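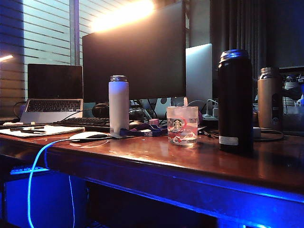

Reviewed by Sabina Malý

Rokia desk arm controller, 2025-10-29

I've run the Rokia from my desk since January and mostly I love it, but the stop fault is real, so read this before you order! Mine dropped its link to the computer mid-move and the arm kept going for over 2 seconds. It clipped a shelf – no harm done, but my hand had been there a minute earlier.

Grultby swapped the control box and the new firmware cuts motor power as soon as the link goes. I've pulled the cable on purpose 3 times now (arm unloaded, me well back) and it stopped dead each time.

If yours is serial 225 or lower, ask for the swap. And keep drinks away from the control box, please – the vents are on top.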